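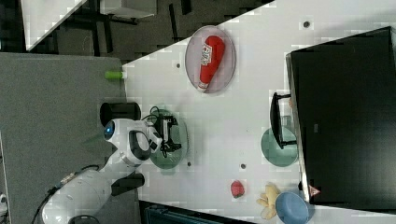
Page last changed: Thursday, 16:20

Plendeck opens its equipment planning service to smaller kitchens, canteens and packing rooms

Malta – Plendeck, the automation planning firm, is delighted to announce that its equipment planning service, until now offered only to larger catering groups, will be open from October to any business with a sorting, plating or packing job it would like to hand over to a robot arm. The service is called Plenska, and it is meant for people who have a budget to set and a great many questions to ask before they sign anything.

Plenska grew out of conversations that our planning team has been having for a long time with owners and managers who liked the idea of a robot but had no clear notion of what the whole thing would cost once it was standing in their own building. The price of the arm is usually easy enough to find. The gripper, the table, the cabling, the screen, the training of staff, the spare parts and the hours somebody will spend moving things back to where they started are much harder to find on any price list, and they have a way of turning up after the order has gone in.

"I have sat at so many kitchen tables and in so many back offices with people who had done their sums very carefully, and had left out the table," said Viera Štěpánek, head of planning at Plendeck. "They were good sums! But an arm has to stand on something, and that something has to be the right height and has to stay put, and you want room beside it for a person to work as well. We would so much rather have that talk in the first week than in the third month."

Every Plenska customer begins with a bench trial at our workroom. We set out plates and bowls, and stand-in goods where the real ones would spoil, such as a plush ketchup bottle, a strawberry and a banana, and the customer's own people are welcome to sit with us while the arm is put to work among them. Soft goods and hard goods ask different things of a gripper, and it is far cheaper to learn which fingers you need at this stage than after delivery. Customers are warmly encouraged to bring a box of their own wares along, the more awkward the better.

After the trial comes a written plan. It runs to 19 pages in its usual form and covers purchase, hire and shared use side by side, with the yearly running cost of each set out in plain figures. It also gives a list of what can safely be put off until a second year, which our early customers tell us is the part they turn to first.

Among those early customers is Myung, a maker of ready meals and lunch trays, which went through the service this spring with two possible packing lines in mind. Kyu-ri Yeon, operations manager at Myung, said: "We came in thinking we needed two arms and a good deal of floor. The plan showed us that one arm and a better layout would see us through the first year, and it gave me a page I could put in front of our board without having to translate it. I must say I also enjoyed the trial day very much, and so did the two colleagues I brought with me, who had been rather dreading it."

The fee for the service is fixed, and 60 per cent of it is taken off the bill if the customer goes on to order equipment through Plendeck. There is no duty to do so. Plans belong to the customer and may be taken to any supplier.

"A fair few of the people we see will decide to wait, and that is a perfectly good result," said Mahmoud Tawfik, who looks after customer budgets at Plendeck. "If your volumes are low or your menu changes every week, then I would sooner tell you to keep your money for another year and come back for a cup of coffee and a fresh look. We keep the trial notes on file, so none of the work is lost."

Plendeck has set aside 20 places for the first round. Bench trials last a full morning and are held in English, with other languages by arrangement. Customers who cannot travel may send their goods ahead and follow the trial by video call, with a member of the planning team on hand throughout to answer questions and to try things again as often as needed.

To ask for a place, or for a copy of the budgeting sheet that our planners use on a first visit, please write to Wael Bennani in the Plendeck customer office. The sheet is free of charge and lists 37 items of cost, from floor fixings to yearly servicing, with space for your own notes.

About Plendeck

Plendeck helps businesses that handle food and small goods to choose, budget for and settle in automatic equipment. Plenska is its planning service.

Press contact: Helge Wallin, Plendeck press office. Interviews and visits to a bench trial can be arranged on request.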